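23 de mayo de 2026 – cuaderno del taller de tintes

Segunda tanda con la cochinilla del lote 3135 y sigo peleándome con el mordiente. Ayer dejé las madejas Ika en alumbre toda la noche (¡toda!) y aun así el rosa me ha salido más apagado que el de la muestra de Delyth. Ella jura que es el agua de aquí, que viene durísima, y puede que tenga razón, porque en Pliltberg usaba agua de lluvia y aquello era un escándalo de color.

Apunto lo de hoy antes de que se me olvide: 47 g de lana, baño a fuego muy bajo, 15 minutos removiendo y luego tapado. Se me fue la mano con el crémor tártaro, creo. Aiman pasó a mirar y dijo que le recordaba a un jersey de su tía – no sé si era un piropo.

Para comparar tonos sigo con la mesa clara, que con la oscura lo veía todo más rojo de lo que era. Las bandejas, también en colores pastel.

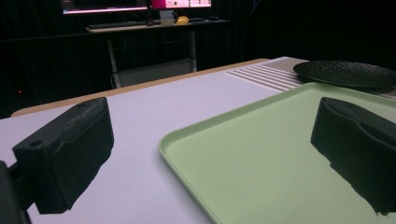
## Pendiente

- Pedir más alumbre a Plolside, queda un culín en el bote.
- Repetir con agua destilada, seis madejas pequeñas, misma receta y sin tocar nada más (¡ni el crémor!).
- Preguntarle a Qistina cuánto tiempo tuvo al sol las suyas para la prueba de luz.
- La cebolla, para julio. Ridwan me guarda las pieles.
- Etiquetar de una vez los botes de la balda de arriba, que ayer casi echo rubia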